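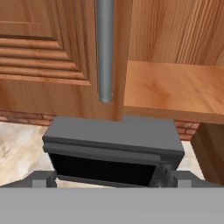 Dark grey box held between the two fingers, simulated.

Tuesday, 10 a.m. Notes on the Lindsay family claim

Went through the Zirkarness house papers again with Birgit Kettler. The present owner says he descends from the Lindsay who built the place, and the guidebook says so too. I still don't buy it. The pedigree runs to 131 names and there are 2 gaps in it, both filled in by the same later hand.

Bernd Gerlach thinks the portrait settles the matter. Same long nose, same heavy eyelids. I said half of Plirkness has that nose. Besides, the canvas was overpainted, and whoever did the retouching could have had a living Lindsay in front of him.

Gravura have quoted for a fresh scan of the parish register. Seems dear for pages we have mostly read. Birgit wants it anyway, for the smudged baptism entry in January.

To do: ask who paid for the overpainting. Find the marriage bond, if there ever was one. Leave the nose out of the draft.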